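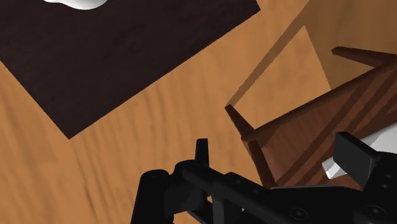
Slide 2: What the wrist view gives the planner

Start with the render. Simulated view, looking past the gripper. Point at the pad on the right: the white object goes behind it and comes out again on the other side. Two visible pieces, one object. The segmenter in Sevia used to report two objects here, and the planner would take the smaller piece as the target.

Say what the target is before going on. Wide piece on the right of the slide, a small blunt end to the left of the pad.

Slide 3: Masking our own hand

We know the joint angles, so we know where the gripper should appear. Sevia draws the gripper model into the camera view and marks those pixels as unknown. Before, they were marked as free space. That one change did more than the retraining we did in January.

Unknown pixels are allowed to connect two pieces if color and depth agree on both sides. If depth is missing on one side, leave them separate and ask for another view.

Mention the margin. The mask is grown by 2 pixels. Larger than that and it eats small ends like the one on the slide.

Slide 4: Shadows

Go back to the render if people look lost. The dark bands across the reddish-brown piece are shadow, and so is the strip running up across the tan wood. An edge detector likes them as much as it likes the real rim.

Abdul-Rahman Bawa wrote the shadow check. It compares each strong edge in color with the depth map. An edge in color with no step in depth gets a low weight. It stays in the list – thin flat parts have almost no depth step either, and we lost a few of those in the first version.

The dark panel at upper left is a separate problem. Low contrast inside, strong contrast at its border. It lies flat, so the planner treats it as part of the support surface with its own height.

Slide 5: Results in simulation

803 rendered scenes, all with clutter and at least one target partly hidden by the gripper. The old pipeline split the target in 26 of them. The new one split it in 2. Both are cases where the pad covers nearly all of the target and very little shows on either side.

Do not read the table aloud. Leave it up and take a question if there is one.

Slide 6: What the planner does with it

Senov is the planner. It gets one mask, one height and a list of unknown regions. It may not close the fingers through an unknown region unless that region is explained by the gripper model. When it can't find a grasp, it backs the wrist off along the approach line and looks again.

The retry costs time. Say so plainly – people from the Duan group will ask.

Slide 7: Still open

Objects that continue past the image border. We only know the part we see, and the center of the mask is wrong for anything long.

Joint calibration drift. The mask shifts, and gripper pixels leak into the object.

Real camera noise. Tests on the Hollunum cell start Monday, same code, same thresholds. No numbers from it in this talk.

Leave five minutes for questions.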